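Stirkcombe Community Recipe Swap – Frequently Asked Questions
Last updated April 6, 2020

Thanks so much for dropping by. We get a lot of the same questions in the inbox, so we've gathered up the ones that come round most often. Have a read through, and if yours isn't answered, write to us and we'll do our best.

What is the Recipe Swap?

It's a neighbourly sort of newsletter and online collection, run out of Stirkcombe, where home cooks send in the dishes they make on ordinary weeknights. We have 1488 recipes in the collection at the moment, and most of them come from people who would never call themselves cooks at all (we disagree, of course!).

Do I need a full-sized oven?

Not at all. A good many of our members live in flats or granny units with only a toaster oven, and we mark the recipes that suit one with a small T beside the title. Do look at the tin size first, and drop the rack a notch if your oven's top element is close to the food.
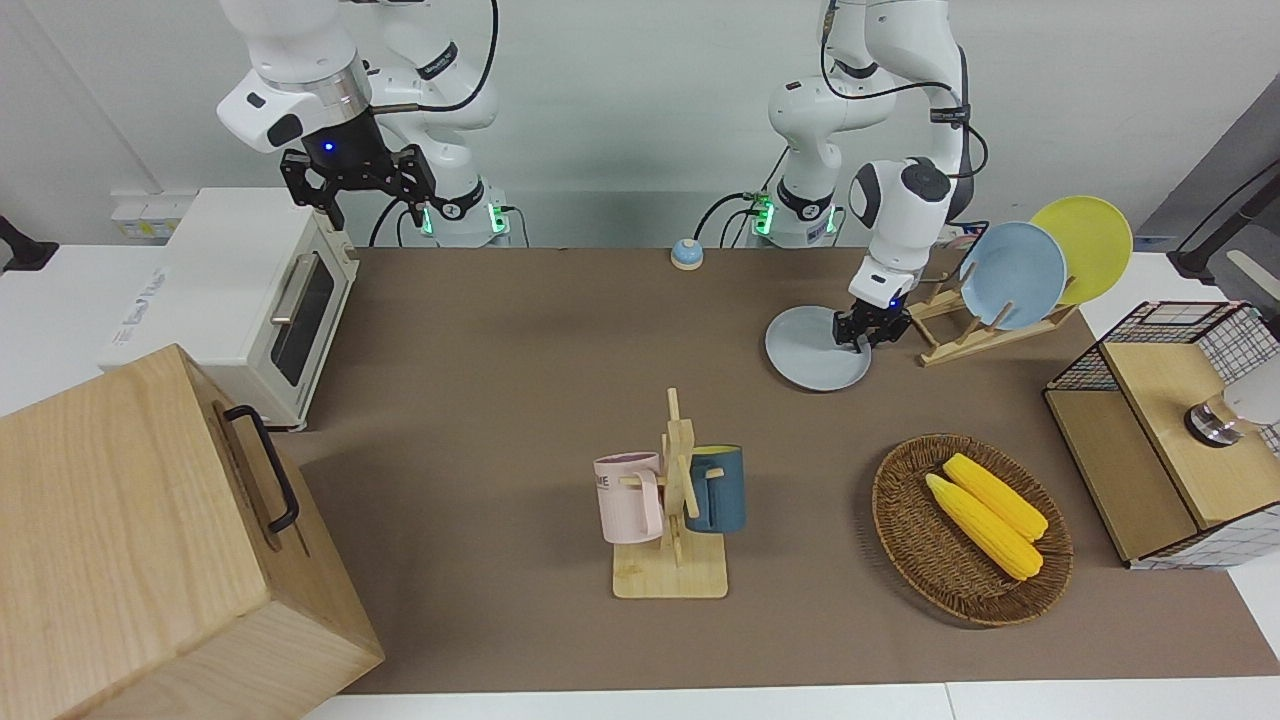

Beyene wrote in to say that banana bread does beautifully in a little oven if you split the batter between two small tins and lay foil loosely over the top for the last stretch, and that the usual single loaf always came out dark on top and gluey in the middle. We've since added a note to the banana bread recipe.

Can I send in a recipe from a cookbook?

Please send us your own version, in your own words. If you started from a book and changed things over the years – less sugar, a different flour, Grandma's trick with the vinegar – tell us which book it was and we'll credit it. We can't reprint someone else's method word for word, however lovely it is.

Why are your measurements in cups and grams?

We argued about this for most of January and settled on both. Our cups are metric ones, so they hold a bit more than the cups in American books. For baking we'd gently steer you to the scales. For soups and stews, any old mug will do.

How do I find a recipe from an old printed issue?

Look in the back index under the main ingredient, then match the issue number to the heading on our archive page. Every page we've scanned keeps its original number, as with the chapter on plates and serving.
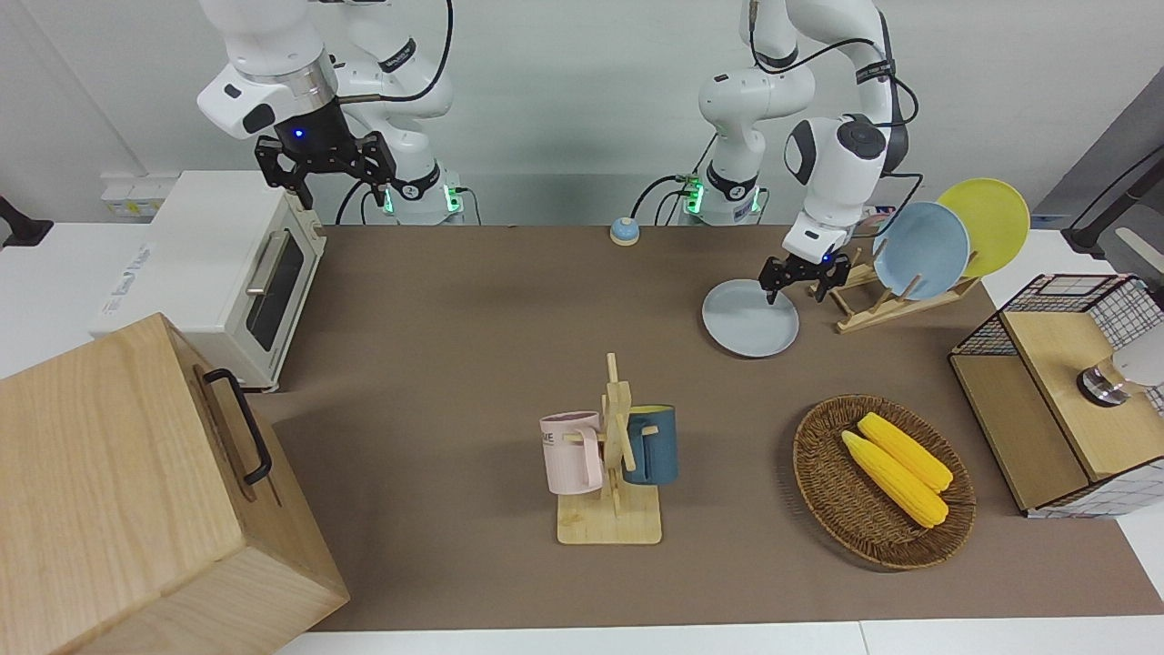

Issue 60

Paper copies of that one are all gone, but the scan can be read online and printed at home. If you'd like an older issue in the post, Bodero still does our printing and can run off a single copy for the cost of the paper and stamps.

I've forgotten my member number. What now?

Don't fret, it happens to all of us. It's on the address label of your newsletter, or you can write to us with your name and postcode. Please don't sign up a second time, as the two accounts get into a dreadful tangle and it takes us ages to join them up again.

How should I clean a toaster oven after something cheesy?

Unplug it, let it cool right down, and take out the tray and rack to soak in hot soapy water. Wipe the inside with a damp cloth and a little bicarb, and keep well clear of the elements. Empty the crumb tray every week or so if you use it often.
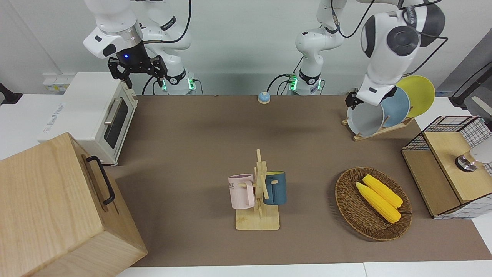 Toaster oven on the table.

Is there a cost to join?

Reading online is free, and always has been. The printed newsletter has a small yearly fee that covers postage, and you can stop it whenever you like by sending us a line before the next issue goes out.

How do I get in touch?

Email is best, or you can write to Recipe Swap, PO Box 1257, Stirkcombe. We answer everything, though it may take us a few days, and longer if you've asked about sourdough.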